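3.2 Setting up and looking after the two-arm cell

It took us longer than we like to admit to settle on a routine for keeping the cell in good order, and we describe it here at some length in the hope that other small groups will be spared a few of our slower afternoons. The cell at Bremotton has two arms that share one white table. They were mounted in September, and apart from one move across the room to get away from a drafty door, they have stayed where they were put. All 1376 trials reported in Section 4 were run on this table, with the same pair of arms and the same controller software, which we call Jostus.

Each working day begins with a warm-up. Both arms are run through a slow loop of joint motions with nothing in the grippers, and whoever is on duty stands by and listens. We would gently encourage readers not to laugh at the listening! A cable that has begun to rub makes a dry, papery sound well before it shows any wear, and two of our four cable replacements were made on the strength of that sound alone. The cables run outside the arms and need enough slack to follow the wrist through its full turn, but a loop that is too generous will catch on the other arm when the two work close together. We set the slack by hand, turn the wrist to both of its limits, and then set it again, usually a little shorter than we first thought.

The table covering deserves a word of its own. We work on a large sheet of paper laid over the tabletop, an idea we owe to Adanech Belay, who had used the same trick for years on her sewing table at home. Paper cuts down the glare that troubled our overhead camera, it gives a steady background, and it can be thrown away when it gets too marked up. Its weakness is that it creases. A small wrinkle does no harm, but a raised fold under the base of an upright part will tip the part by a degree or two, and the insertion then starts from a pose the planner did not expect. We smooth the sheet with the flat of the hand before each block of trials and change it whenever a fold will not lie down. Over the whole study we went through 81 sheets.

Gripper alignment is checked next, using what we have come to call the stick test. The gripper closes on a thin stick and is asked to bring its tip into the mouth of a cardboard tube standing on the paper (Figure 4). The test is cheap and quick, and it is a good deal more honest than the numbers on the controller screen. If the tip meets the rim, we first look for play in the fingers, then tighten the screws on the gripper brackets, and only after that do we touch the calibration itself. We learned to keep to this order after an unhappy week in which we recalibrated every morning and the real trouble was a single loose screw. 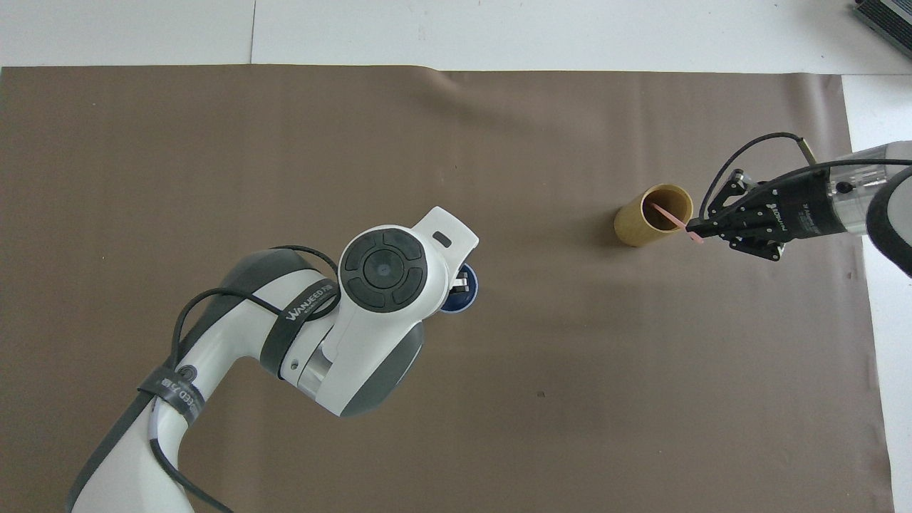

Figure 4. The stick test. The gripper of the right arm holds a thin pink stick with its tip in the opening of the upright tube; the left arm reaches in from the other side.

The left arm takes no part in holding the stick, but we keep it powered during the test. An arm that is switched off settles slightly, and we wanted the check to be made under the same conditions as the trials that follow it. Both arms are then sent to their rest poses, the stick and tube go back in their tray, and the day's log is opened in Jostus with a short note on anything that was tightened or moved.

Deeper service is done on a count of cycles. We had first planned to open the gripper every 2000 cycles, following the habit of our colleagues at Sanard, whose parts are larger and more forgiving than ours. After the first noticeable drift in finger position, at cycle 1035, we brought the interval down to 1000 and have kept it there. Service consists of wiping the finger faces, checking every bracket screw, reseating the connectors, and repeating the stick test from both sides of the tube.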